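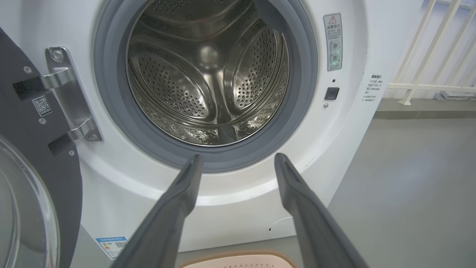
家事ロボット部門の洗濯課題、ドアの扱いについて

投稿者:mizutama_lab
投稿日:10/3/18

学科の自主プロジェクトで双腕ロボットに洗濯機を扱わせています。Gorkine杯の学生部門に出す予定です。課題はかごの布を一枚取ってドラムに入れ、ドアを閉めるところまで。時間は480秒です。

今詰まっているのは投入よりドアのほうです。開いた状態から指の外側で押して閉めているのですが、最後のラッチがかかる手前で止まることがあります。ログを見ると146回の試行のうち、失敗のほとんどがこの最後の数センチでした。腕を速くすると閉まる率は上がりますが、本体に当たったときの衝撃が怖くて上限を下げています。

制御はLeemansの軌道生成をそのまま使い、力の上限だけ自分たちで足しています。同じような課題をやったことのある方、閉める動作をどう分けているか教えてください。

kuchibashi
Re: ドアの扱いについて

うちは去年二段階にしました。最初は位置制御でドアを軽く当たるところまで持っていき、いったん手を離す。それから押す場所を決め直して、力制御で押し込む。
一筆書きで最後まで行こうとすると、ヒンジの円弧からずれた分が全部横向きの力になります。ずれたまま力の上限に達して止まっているのではないですか。ログに力の向きは残っていますか。

mizutama_lab
Re: Re: ドアの扱いについて

残っていました。見てみたら横方向がかなり大きいです。大きさだけ見て、向きを見ていませんでした。
円弧はヒンジの位置を手で測って入れています。

tetsu_no_hako
Re: ドアの扱いについて

二段階にするのは反対です。手を離した瞬間にドアが戻る機種があります。うちの部室のがそうで、パッキンの反発で指二本分くらい開きます。そこから押し直すと、押す場所を探すだけで時間を食います。
離さずに、当たったところで横方向だけ柔らかくすればいい話だと思います。

kuchibashi
Re: Re: ドアの扱いについて

戻るかどうかは機種によりますね。うちのは戻りませんでした。
横だけ柔らかくするのは賛成ですが、手首の力覚センサーの質がよくないと難しいです。mizutama_labさんのところはセンサーは何ですか。

mizutama_lab
Re: ドアの扱いについて

Zimexの安いほうです。温まるとゼロ点がずれるので、試行の前に毎回取り直しています。取り直しを忘れた日のデータは全部捨てました。

グリッパーはDrallenの二本指で、指先は付属のまま変えていません。先が細いのでドアを押すと接触が点になってしまい、面で当てたほうがいいのか迷っています。
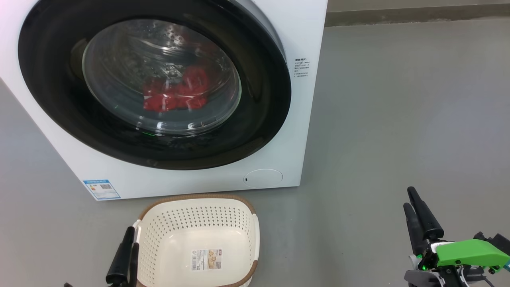
布の見分けは色で済ませています。うちは赤い布を使っていて、ドアを閉めたあともガラス越しに赤が取れるかどうかで「中に入っている」と判定します。ガラスの反射で赤い領域が欠けることがあるので、面積のしきい値は低めです。本番の布の色は当日まで知らされないので、ここは作り直しになります。

床に落とした場合の判定はまだありません。先輩には先にそっちをやれと言われています。

hoshi_imo
Re: ドアの扱いについて

横から失礼します。高専の1年で、今年から同じ課題をやっています。
かごの位置は固定でいいのでしょうか。要項を読んでもドアの前としか書いてありません。

tetsu_no_hako
Re: Re: ドアの扱いについて

固定ではありません。審判が置きます。去年は前に寄せて置かれて、開けたドアとかごの間に腕が入らず終わったチームがいました。練習では人に置いてもらったほうがいいです。自分で置くと毎回同じ場所になります。

mizutama_lab
Re: Re: ドアの扱いについて

うちもかごは洗濯機のすぐ前に置いて練習していました。手前だと下を向いたときに頭のカメラでかごの中と本体前面の下側が一緒に見えるので楽なんです。そればかりだったので、置き場所を散らします。

kuchibashi
Re: ドアの扱いについて

指先の件ですが、私なら換えません。面で当てるために太くすると、布をつまむときに困ります。細い先でかごの底の布を拾えるのは得です。押すときだけ指を閉じて、指の背の太いところを使うのはどうですか。手首を回す手間は増えますが、接触は安定します。

tetsu_no_hako
Re: Re: ドアの扱いについて

これは同意。ただし手首を回す前に腕を十分引くこと。うちはパッキンに指を引っかけて、ゴムを一枚だめにしました。部品代は部費から出ませんでした。

mizutama_lab
Re: ドアの扱いについて

指の背で押す方法を試しました。離さない方式のまま、横方向の剛性だけ下げています。

30回やって、閉まらなかったのが2回です。失敗はどちらも押し始めの位置が上すぎました。ヒンジの位置も測り直したところ、こちらの入力が間違っていて、手前にずれていました。横方向の力の原因はほぼこれだと思います。

手首を回すぶん、全体の時間は延びました。480秒には収まっていますが、布を拾い直すと余裕がありません。

kuchibashi
Re: Re: ドアの扱いについて

ヒンジの位置を直しただけの条件でも回したほうがいいですよ。剛性を下げた効果なのか、測り直した効果なのか、今のままでは分けられません。報告書で必ず聞かれます。

tetsu_no_hako
Re: Re: ドアの扱いについて

大会前にそこまでやる時間があるなら拾い直しを先にやるべき。閉まるようになったのだから原因の切り分けは後でいい。

kuchibashi
Re: Re: ドアの扱いについて

本番の洗濯機が同じ機種とは限らないので、どちらが効いたか知らないと現地で直せないです。ここは意見が分かれるところですね。

mizutama_lab
Re: ドアの扱いについて

班で相談して、切り分けを先に半日だけやることにしました。剛性を元に戻して、ヒンジは新しい値のまま、同じ回数を回します。拾い直しは別の班員が並行して書いています。

hoshi_imo
Re: ドアの扱いについて

ヒンジの位置はどうやって測っていますか。うちは定規です。

mizutama_lab
Re: Re: ドアの扱いについて

最初は定規でした。今は腕を手で動かしてドアの縁に指先を当て、開き角を変えながら何点か記録して円を当てはめています。点は開き角の広い範囲で取ってください。狭い範囲だけだと中心がかなり動きます。スクリプトは整理できたらここに貼ります。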